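Drirnen Community Kitchen: where we are with the cooking classes
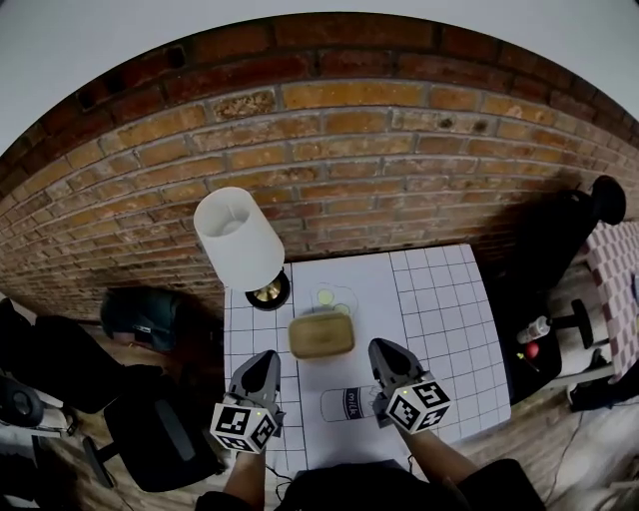

Ailsa Mowat
Program Lead, Drirnen Community Kitchen
October 13, 2021

Hi Radu,

You asked for something you could read over coffee and pass along to the rest of the Brondel Fund, so I've kept the spreadsheets out of it. They went over separately and Smaranda has checked them. What follows is how the fall has gone so far, with the bits I'm pleased about and the bits I'm still chewing on.

The classes

We finished the first round of evening classes and we're well into the next. So far 91 people have come to at least one session, which is more than I put in the application, and a good many of them have come back with a sister or a neighbor in tow. The soup nights fill up first. I had guessed it would be the bread nights (everybody on our street seemed to be baking last year!) but I suppose people got it out of their system. Soup is quick, it's cheap, and you can take a jar of it home on the bus.

Relu Buzatu teaches most of the evenings and I can't say enough good things about how he runs a room. He doesn't hand out a recipe at the start. He puts the onions on the counter and gets everyone chopping, and the recipe comes around at the end when people already know what they did. A couple of folks found that nerve-racking to begin with -- one lady asked me in the hallway if she'd missed a page -- so we now mention it on the sign-up form.

The daytime class for parents has been slower. We moved it half an hour later after the school drop-off turned out to be the problem, and it picked up a little, but I would still call it half full on a good morning. Darius Toma thinks the trouble is the name. We've been calling it "Family Meal Planning" and he says it sounds like homework. He's probably right. It's going to be "Lunch Together" from November on and I'll tell you how it does.

Equipment

The stove money is spent, and spent well, I hope you'll agree. We bought 2 stoves, both used, both from a school that was redoing its cafeteria. One went in without any fuss. The other needed a new gas fitting and then a different new gas fitting, and for three weeks we cooked everything on the old burners with a sign taped to the oven door. It's all hooked up and inspected now. The inspection certificate is in the folder with the receipts.

We came in a bit under on pots and pans and a bit over on knives. Cheap knives were a mistake I made the last time I set up a kitchen and I wasn't going to make it twice. I'd like your okay to move what's left in the pots line over to aprons and dish towels, because we go through towels like you wouldn't believe. It's a small amount and it's marked in yellow on the budget sheet.

The fridge is the one big item we haven't bought. The model we priced in the spring has gone up and the wait is long, so Smaranda has been calling around about a refurbished one. She has two quotes and is waiting on a third. The old fridge is holding out, though it hums so loudly now that Relu has started raising his voice without noticing.

Food and suppliers

Onu Farm has been wonderful. They bring a mixed box every week at the price we agreed on in the spring, and they've never once fussed about us asking for more carrots. What we get depends on what's in the ground, so there was a stretch in September when we had squash, and then more squash, and then a kind of squash I had to look up. The class made a curry out of it, and that curry is now the recipe people ask me for most.

Dairy is where the budget hurts. Milk, butter and yogurt have all run higher than I planned, and the discount I was counting on didn't come through. Relu has rewritten the white sauce class so it uses less milk per table, and we've swapped one of the pudding nights for baked apples. I don't want to cut much further than that. People need to learn on the same stuff they've got in their own fridge.

Getting the word out

Flyers have done better than anything online. We left them at the laundromat, the library and the pharmacy on the corner, and when we ask people at the door how they heard of us it's nearly always one of those. The web page gets visits, but mostly from people who already come and want to check the time. I'd rather put the November print money into another run of flyers than into ads, if that's all right with you.

We also started a swap shelf by the coat hooks. You bring in a can or a bag of something you won't use and you take something you will. It isn't in the grant and it costs nothing, but it's become the place where everybody stands and talks before class, so I thought it was worth telling you. There's an awful lot of lentils on it.

What I'm worried about

Staffing, mainly. Relu is carrying too many evenings and he's too polite to say so. Darius has sat in on several classes and is ready to lead, and I've penciled him in for two sessions next month with Relu in the room. If those go fine he'll take over the bread nights for good. That would cost us a few more teaching hours than we planned, and I think we can cover it out of the travel line, which we've barely touched.

The lease is the other thing. Drumus, who own the building, have told us they'd like to talk about next year, and I don't know yet what that means. I'm meeting them soon and I'll call you the same day. If you have anyone at Brondel who knows about leases and would give me half an hour on the phone, I'd take it gladly.

Next up

Before the next report I need to get the fridge settled, get Darius started, relaunch the parents' class under its new name and finish the little recipe booklet. The booklet is mostly written. Smaranda is typing up Relu's notes, and his handwriting is slowing things down more than I'd budgeted for.

Come by on a soup night if you can. We start at six, and there's always enough for one more bowl.

Warmly,
Ailsa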